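Cuaderno del taller
Entrada del 29/06/2025

Vuelvo a abrir el cuaderno después de una temporada larga sin escribir nada, y qué gusto da, la verdad. Las últimas páginas eran todo listas de pedidos y cuentas a medio hacer, así que hoy me he servido un café, he apartado los retales y me he puesto a apuntar con calma lo de la manta Caltov, que es lo que me tiene entretenida (y un poquito obsesionada, para qué voy a decir otra cosa).

La manta

Es la del borde ondulado que empecé en diciembre y que se quedó durmiendo en una bolsa hasta hace nada. Va en el hilo Mallevard de algodón y lana, tonos mostaza, crudo y ese verde grisáceo que nunca sé si llamar salvia o musgo. La aguja es de 4 mm, la de siempre. Empecé con una de 4,5 y la tela quedaba blandurria, con unos agujeros por los que se me colaba el dedo, de modo que deshice las primeras vueltas y ni me dolió, porque el hilo aguanta muy bien que lo deshagan. Eso sí, hay que ovillarlo enseguida, que si lo dejas suelto se retuerce sobre sí mismo y luego vienen los lloros.

El dibujo se repite cada 10 puntos, más los del borde. Lo escribo bien grande para mí misma: CADA 10, no cada 12, que fue lo que hice la primera tarde y por eso las ondas se iban comiendo unas a otras hacia la izquierda. Daithí Coughlan me lo vio enseguida cuando le enseñé la muestra. Me dijo que contara las crestas y no los puntos, y desde entonces pongo un marcador en cada cresta y avanzo el doble de rápido, incluso hablando por teléfono.

Muestra

Hice dos cuadraditos, uno lavado y otro sin lavar. El lavado creció un poco a lo ancho y casi nada a lo alto, y cogió una caída preciosa. Lo dejé secar en plano sobre una toalla, sin alfileres, porque quería ver qué hacía él solito. Las ondas se mantienen, aunque en las esquinas pierden algo de gracia; ahí sí que habrá que bloquear con paciencia. He grapado los dos a la contraportada, con la etiqueta del hilo al lado, por si alguien del taller quiere tocarlos antes de decidirse.

Hilo que queda

He sumado las etiquetas y me salen 1,000 metros entre los tres colores, con el crudo como gran protagonista. Creo que llego. Si no llego, el último borde irá en mostaza y tan contenta, porque en el boceto ya lo había pintado así y quedaba alegre. Lo que no quiero es comprar otro ovillo de crudo de un baño distinto, que ya me pasó con los cojines de Bai y la raya se ve desde la puerta (yo la veo, vaya, y cada vez que paso me acuerdo).

La bolsa para el proyecto

Como la manta ya no cabe en la bolsa vieja, he cortado una nueva en loneta, con forro de flores pequeñitas. Mide 40 cm de alto y le he puesto un fuelle generoso para que se quede de pie junto al sillón. El patrón es el Dustasier, que tenía impreso desde hacía siglos. Me gusta mucho, pero el bolsillo interior viene bajísimo y las tijeras se pierden en el fondo, así que lo he subido y lo he dividido en dos con un pespunte: un lado para las tijeras y los marcadores, otro para el papel con las notas.

Las asas las cosí primero con puntada recta y no me fie. Las he reforzado con el cuadrado y el aspa de toda la vida, hilo de poliéster y aguja de vaqueros. La máquina protestó un poco al pasar por las cuatro capas; bajé la velocidad, le di a la rueda a mano en lo más gordo y pasó. Queda pendiente el cierre, que no sé si hacer con botón imán o con una lazada de ganchillo a juego con la manta. Me tira la lazada.
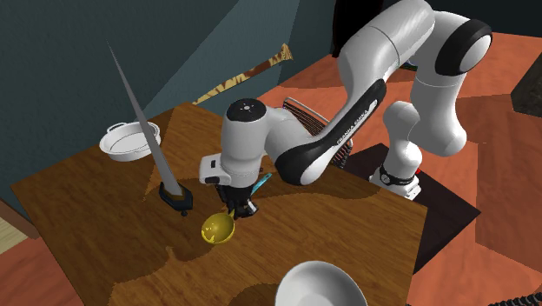
Pendiente para la próxima

Terminar la franja verde y medir otra vez el ancho antes de cambiar de color, que se me está cerrando un pelín por el lado derecho (seguramente tenso más al empezar la vuelta).

Probar la lazada en crudo con una cadeneta doble y un botón de madera de la lata grande.

Planchar el forro, que lo cosí con arrugas por pura impaciencia.

Pasarle a Daithí el esquema de las ondas en limpio, con las crestas marcadas en rojo, y pedirle de vuelta mi aguja de 5, que la necesito para el gorro.

Rematar los cabos según avanzo. Hoy he rematado seis y todavía asoman unos cuantos por el borde de abajo.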